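Redmont Furniture Library Marks a Year of Lending
Last updated: October
By the Moncombe Community Desk
48 shares | 3 comments
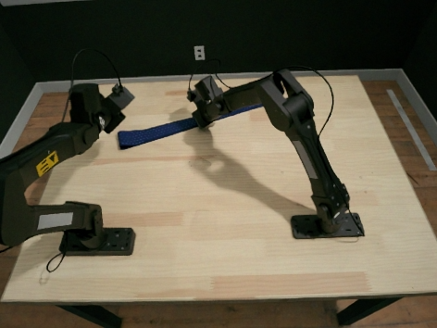 The Redmont Furniture Library began lending tables, chairs and beds to households in Moncombe last October. Its director, interviewed at the library's office on Ledesma Street, said the first year had changed her view of what families need when they move.

"We expected requests for sofas," she said. "People asked us for a table. They wanted somewhere to eat and somewhere for the children to do homework."

The library made 326 loans in its first 12 months, of which 163 were tables. Members pay no fee for the first loan and may keep an item for up to two years. A member who wishes to keep it longer may apply to buy it at a price set when the loan began.

Asked how the library chooses what to accept, the director said that condition matters more than age. "A scratch is acceptable. A loose joint has to be repaired before the piece goes out, and we do not have the bench time to repair everything we are offered."

Delivery remains the main difficulty. The library shares one van with the Fuvosard housing office, and evening deliveries are limited to two a week. The director said that a second vehicle had been requested in the coming budget, though no decision has been made.

She was also asked whether the service takes business from local stores. "Several of our members have gone on to buy from those stores," she said. "They know by then what size fits the room."

The library plans to add 100 items by spring, most of them beds and desks. Applications are accepted at the Ledesma Street office until 4 p.m.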